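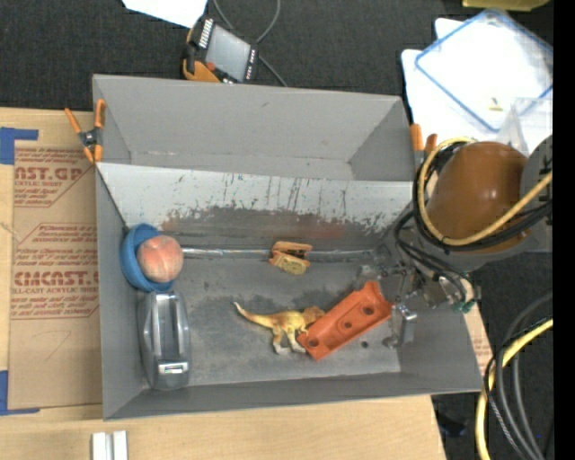
Odds and ends waiting in the front of the metal bin, dinosaur included.

## Sorting a bin of odds and ends

A big grey bin with a divider down its length is handy for this job. Put everything in the larger front part and keep the back part clear for things you've dealt with. Stand it on a table so you aren't bending over.

1. **Take out the bowl first.** Ours is blue plastic, with a peach in it. Play food goes in the kitchen box and real fruit goes back to the kitchen, so pick it up and check.
2. **Move the toys next.** The dinosaur belongs with the other animals. Wipe its feet and tail with a damp cloth before it goes away.
3. **Stack the tray shapes.** Lay anything with raised sides, like the orange-red piece, flat on the table and put smaller bits inside it.
4. **Leave clips until the end.** They slip under bigger things. Ours go in a Skirko tub with a lid – the 459 size is plenty.
5. **Put unknown parts in the back.** Write the date on a slip of paper and leave it with them. Anything still there in December can go.

Give the bin a wipe once it is empty. Scratches and worn patches on the slope won't come off, so don't scrub at them. Use a dry cloth along the metal strip.

The whole job takes nearly 17 minutes. Dwight Sawatzky does it with Aaliyah, who gets to choose where the dinosaur goes.

Last changed August 16, 2025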